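What is foster care?

Foster care is when a child or teenager lives with another family for a while, when it isn't safe or possible for them to live at home.
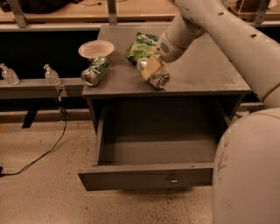

It can last one night, a few months or many years. Some kids go home afterwards. Some stay with the same foster family until they are grown up.

Last year 1,891 children and young people in the Gulstead region lived in foster care or with relatives. If you put them all in one place they would nearly fill the Vedow Centre, which has 2,000 seats. So there is a fair chance that someone at your school is in care, or used to be.

Why do kids go into care?

There are lots of reasons. A parent might be very sick, in body or in mind. A parent might have a problem with alcohol or drugs. Sometimes a child has been hurt at home, or hasn't been given enough food, clean clothes or attention. Sometimes a parent has died or gone to jail and there is no other adult to step in.

It is never the child's fault. Kids don't go into care for being naughty, for getting bad marks or for telling someone about a problem at home.

Who decides?

A caseworker is a person whose job is to check that children are safe. If a caseworker is worried, they talk to the child, the parents and sometimes the school or a doctor. They try to help the family stay together first.

If that doesn't work, a judge or magistrate looks at the case in court. You might not have to go to court yourself. You can have a lawyer who speaks for you, and it doesn't cost you anything.

In an emergency a child can be moved straight away. When that happens in Gulstead, the caseworker has to explain the reasons to the court within 48 hours.

What is kinship care?

Kinship care means living with someone you already know, such as your nan, an uncle, an older sister or a close family friend. Caseworkers usually ask about this first. If there is someone you would like to live with, tell them.

Who are foster carers?

Carers can be married or single, young or old. Some have kids of their own. They all do training and have their backgrounds checked, and a worker visits their home before any child comes to stay.

Will I see my family?

Most kids in care do. Visits might be at a park, at a relative's house or at a family centre like the one in Konon Street. Sometimes another adult stays in the room. You can also have phone calls. Brothers and sisters are kept together if there is a home with enough space.

Can I bring my things?

Yes. You can bring clothes, books, toys, photos and your phone if you have one. Pets are harder, but ask.

What if I don't like it there?

You can tell your caseworker, your teacher or your lawyer. If the first person doesn't listen, tell a second one.

Words to know

Placement: the home where you are living while you are in care.

Care plan: a written plan about where you live, your school, your health and your visits. You are allowed to help write it.

Respite: a short stay with another carer, often 2 nights over a weekend.

Reunification: going back home to live.

Fragkou House in Vedow has a drop-in room for kids in care, open after school until 6 pm.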